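News > Courts & Crime > Visits

Saturday, June 26, 2021 | By the Pickering desk

The Pickering crime lab opened its doors for a morning, and I went in expecting a sales pitch. I got one, with coffee.

Our guide said the backlog of untested evidence kits stood at 688 last September and is now down to 97. Fine. I asked how many had been tested and how many had been shipped to Prosano, the private contractor. She said she would get back to me.

We saw the intake counter, a locked hallway and the DNA room, through glass. A poster from Fatia, which sells the case-tracking software, promised "100 percent chain of custody." The woman next to me asked about the 11 samples mislabeled last year. That was "a training matter."

Grukenetti, the equipment supplier, had the last stop on the tour and the longest speech.
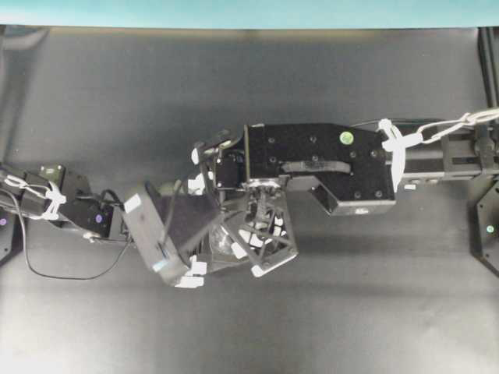 Families waiting on a court date were hardly mentioned all morning. The printed handout gives them one line, on the back, under parking. I'd like to see the same tour given to defense lawyers, with the hallway unlocked. The next open day is in September, and I have asked for the numbers in writing before then.

14 shares | 3 comments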